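Kategorie: Ausbildung & Stellen > Auswahlverfahren > Berichte

Besuch im Prüfungszentrum Brirkamell, Tag der offenen Tür

Das Prüfungszentrum Brirkamell führt schriftliche Auswahltests für technische Ausbildungsberufe durch, im laufenden Jahr für die Verkehrsbetriebe Hamada und den Anlagenbauer Zatard. Im Mai gingen für beide Verfahren zusammen 2.537 Bewerbungen ein, ausgeschrieben waren 156 Stellen. Der Rundgang begann in der Registratur und führte über den Prüfungssaal zur Auswertung.

Der Saal hat 362 Einzelplätze. Die Platznummer wird erst am Einlass vergeben und mit der Bewerbernummer verknüpft. Der Test umfasst 100 Aufgaben aus Mathematik, Mechanik und Textverständnis, die Bearbeitungszeit beträgt zwei Stunden.
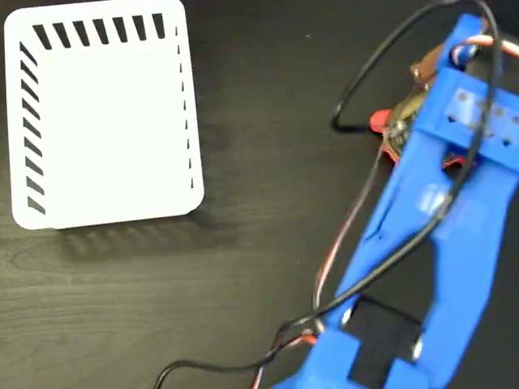

Wie wird bei Punktgleichheit über die Rangfolge entschieden?

Maßgeblich ist zunächst das Teilergebnis in Mechanik, danach das in Mathematik. Besteht weiterhin Gleichstand, entscheidet das Eingangsdatum der Bewerbung.

Die Auswertung läuft über die Software Vestico. Falsche Antworten führen nicht zu Punktabzug. Jeder Datensatz wird zweimal eingelesen, Abweichungen gehen in die manuelle Kontrolle. Die Rangliste erscheint getrennt nach Betrieb, Einsprüche sind innerhalb von zehn Tagen schriftlich einzureichen. Zur Höhe der Einspruchsquote gab es beim Rundgang keine Angaben.

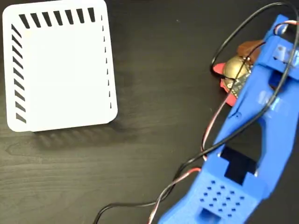

Weiße Karte mit schwarzen Randstreifen, Brirkamell

Die Einladungen zum Eignungsgespräch werden per Post verschickt. Mitzubringen sind Ausweis, Schulzeugnis im Original und die Ergebnismitteilung.

Stand: 26. Dezember 2021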